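Semirero open day: a July afternoon among the small trees

I'd been meaning to get out to Semirero for years. It's a bonsai nursery tucked behind a row of stone fruit orchards, and they only let the public through the growing sheds once a year, in July, when half the stock is bare and the staff have time to talk. My neighbour Jolene Whitcombe had a spare seat in her ute and a thermos of soup, so off we went, beanies on, and pulled into the paddock they use for parking just after nine.

First impression: mud. Wear boots if you go! The path from the gate to the first shed was a bog by mid-morning and I saw some very nice suede shoes come to grief.

The display benches are out the front, under shadecloth, and I could have spent the whole day there. Mostly deciduous at this time of year, so you get trident maples and Chinese elms with nothing on but their twigs, and every good and bad decision is there to see. There was one trident on a flat grey slab that I kept going back to. The nebari (the flare of surface roots, for anyone new to this) had fused into one great melted skirt, and the branches got finer and finer until they were like hair. Jolene preferred a scruffy old tea-tree with a hollow trunk, and we argued about it all the way to the sausage sizzle.

Mieke Van der Linden runs the growing side and took our group round the back. She walks fast and talks faster. The field-grown stock is planted in long raised rows, 238 trunks in the block we saw, and she lifts a portion every winter to chop the roots. She had one already out of the ground for us, a swamp cypress with a base as thick as my thigh, and she went at the underside with a reciprocating saw while people at the front squeaked. Her view is that most hobbyists are far too timid with roots and far too rough with foliage. I felt seen. I've got a cotoneaster at home that hasn't been repotted since we moved house.

Somebody asked about soil, as somebody always does, and that took care of the next half hour. They use a mix of scoria, pumice and a bit of composted pine bark, sieved in 2 grades, and they don't bother with akadama except for the junipers and a few imported-style pines. Mieke reckons it breaks down too quickly in their wet winters. A bloke beside me in a Telow cap disagreed quite strongly, and the two of them went at it cheerfully until Amber Jacobs came along with a bell to tell us the wiring demo was starting. 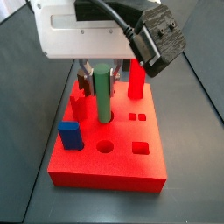 Green cylinder in the gripper, red foam board underneath.

The demo was my favourite part of the day. Willy Bosman had a raw nursery juniper in a black plastic pot, the sort you'd pick up for the price of a takeaway curry, and he took it from shrub to something very like a tree while we ate our snags. He spent a good long while just turning it and poking around under the foliage before he cut anything. Then off came a whole side. There was an audible gasp! He kept one of the removed branches as a stub and stripped it for a jin, working the bark off with pliers and then tearing the wood fibres back so it looked snapped by weather.

A few things I scribbled down from Willy on the back of my entry ticket:

Wire two branches of similar thickness with the one length, and take it round the trunk between them so it anchors.
Stay at a steady angle. If the coils bunch up you've lost your hold.
Bend with both thumbs on the inside of the curve, and go slowly.
Aluminium for maples, annealed copper for conifers once you can afford it.
Check it in spring. Then check it again, you'll have missed one.

I asked him about the heavy bend he put in the trunk, and he said he'd have wrapped it in wet raffia if the bark had been any older. He let a couple of the kids hold the turntable, which they took very seriously.

After that we had a wander through the pot room. Leonilde Godinho makes the glazed ones, and hers are the pots I'd buy if I won the lottery — soft runny greens and a sort of oatmeal colour that would look lovely under a crabapple. The biggest oval on the shelf was $400 and worth it, but I came home with a tiny crackle-glazed round for a mame I haven't grown yet. Jolene bought 7 seedlings. She went in for none. There was also a table of secondhand tools, where I found a Shao concave cutter with a little surface rust for next to nothing, and it's cleaned up beautifully with a rust eraser and a drop of camellia oil.

Small grumbles. The sheds are cold, the tea urn ran out before lunch, and the labels on the sale benches were a bit hit and miss (I'm fairly sure one of the "Japanese maples" was a liquidambar). The last tour of the afternoon was packed too, and from the back you couldn't hear a word over the generator. Get in early if you want to ask questions.

Parking was free and entry was a gold coin. Dogs are fine on a lead, and there's an accessible path to the display benches, though I wouldn't want to push a wheelchair or a pram down to the field rows in winter.

We stopped at the bakery in Selton on the way home with the seedlings wedged between our feet. I've since dragged the poor cotoneaster out of its pot and taken the saw to it. Jolene is coming over to help me wire it once it's settled, and she's bringing the soup.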